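June, evening

Up at half five and out to the weir at Plollville before the rain came in. The river has dropped again. The gauge board was reading 74 cm at the intake and we need a bit more than that to run the turbine at anything like full load. I cleared the screen by hand, mostly weed and one very long branch, and got the flow back up for an hour or so before the level started to sag.

The meter in the turbine house said 3,802 kWh for the month so far. Last June we had passed that in the second week. It was a wet spring then and I keep telling myself not to compare, then going back through the old book and comparing.

Weltonine rang at nine about the gearbox oil. They want a sample before they will quote for the service, and they want it taken warm with the machine just stopped. Fine, but the machine has to be running first, and for most of today it was not. I said I'd try early tomorrow. They also asked if we had thought about changing the runner for one better suited to low flow. We have, twice, and the price has gone up both times.

The eel pass looked all right. The bristle boards at the top want replacing before autumn. Two have come loose at one corner and I screwed them down again, which will hold for now. Found my good gloves on the wall by the sluice where I must have left them, soaked through.

Had my sandwiches in the van with the window down. Heron on the far bank the whole time, not moving.

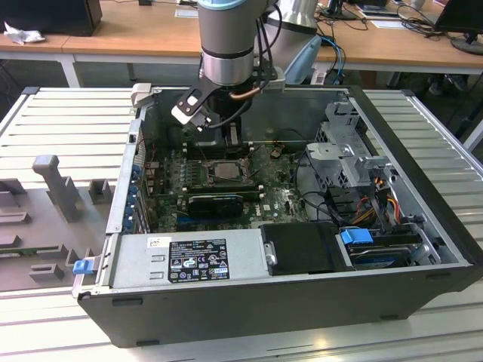
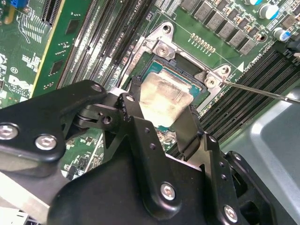
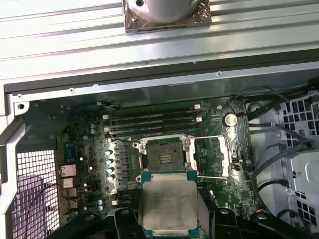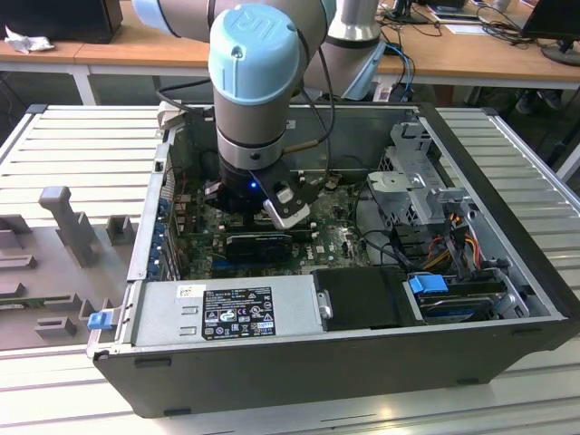 Afternoon went on the abstraction return. The form asks for daily volumes and our logger only keeps hourly averages, so I had to work them out a day at a time with the spreadsheet. There is a gap in the second week where the level sensor dropped out overnight. I put it down as no reading and added a note. Better that than making up a figure and having to defend it later.

Then the letter from Pridar, who buy our power. The new rate starts with the next quarter and it is lower, as expected. They have also found an underpayment from the winter and are sending £1,111, so that more or less covers the screen repairs – I had given up on ever seeing it. I've filed the letter in the blue folder with the others. The meter check they wanted has been put back again and I have to ring them with dates.

Walked up to the Mansour pool at teatime to look at the bank. The slump below the alders is worse. There's a fresh crack running along the top of the path for a couple of strides, and water is getting in behind the old stone. If it goes, it goes into the leat and we lose the lot until it is dug out. I put tape across and moved the sign so walkers go round by the field. The quote for the stone came to £200 a tonne delivered, and I thought that was steep until the second one arrived and was higher. I'd like to get it done in July while the water is low and we are losing the least by shutting down.

Rain started properly at seven. I could hear it on the roof of the shed and went out to look at the level on the phone, then came in again, and checked it from the kitchen. Up two centimetres. It needs to fall on the hills to do us any good.

For tomorrow:

- oil sample, if she runs
- ring Pridar about the meter check
- new grease cartridge for the bottom bearing
- bristle boards, get a price
- take the wet gloves off the boiler

Back aches from the screen rake. The handle is too short and has been since we bought it. Bed by ten.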